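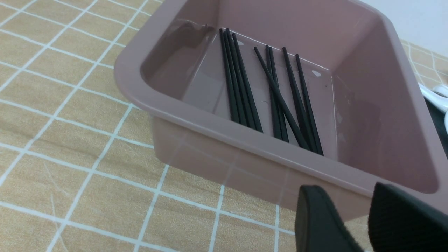 Ruvport, a funeral services provider, will extend its Jurnis death notice system to cover memorial receptions from September. The extension adds a reception record to each notice, linked to the same file number and closed on the same date. Each record lists venue, hours, menu and tableware down to single items – black chopsticks in a pink plastic tray are one entry, the tablecloth under them another.

Reading time: 2 min

Until now, reception details were kept on paper and re-entered by hand when a service was moved. In a pilot at the Kanar branch, 2,624 notices were processed with the new record attached. Corrections after publication fell to 10.

"The notice and the reception share a date, a place and a contact person," said Leire Figueroa, head of records at Ruvport. "They should share a file." 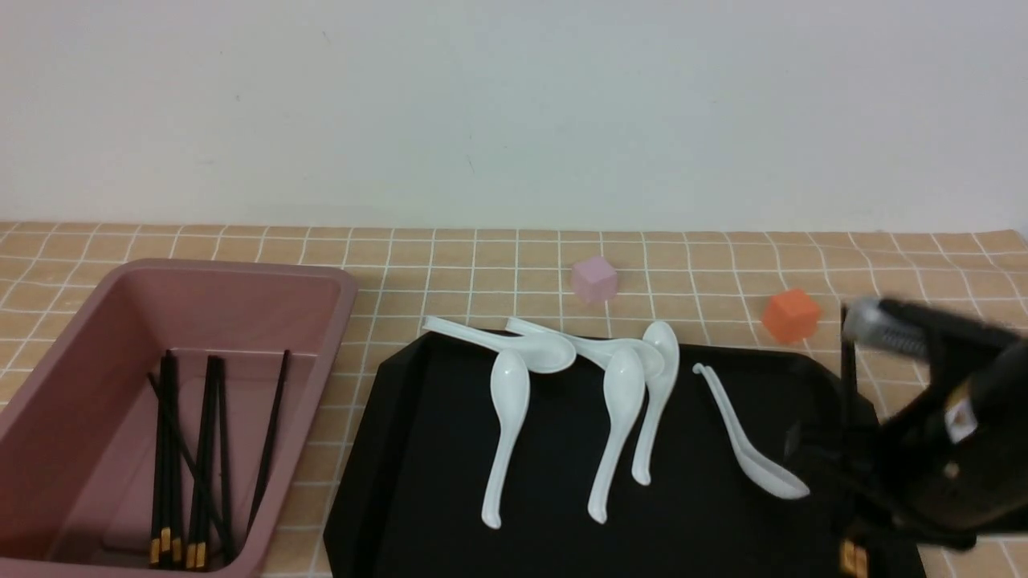 Photo: Hugo Soler / Ruvport

Families will see no change to the notice form itself. Reception fields are optional and are not published unless the contact person selects them. Records can be corrected up to 2 hours before the service. Changes made after that point go to the branch by phone.

Existing notices will not be converted. Branches using the older Ambrosio software will receive the extension after their data transfer is complete.

Media contact: Carmela Mateos, Ruvport press office

Search news Enter keyword

Related items
Ruvport revises fee schedule for reprinted notices
Stijn Van Beek to lead branch operations
Archive access: 100 years of parish notices indexed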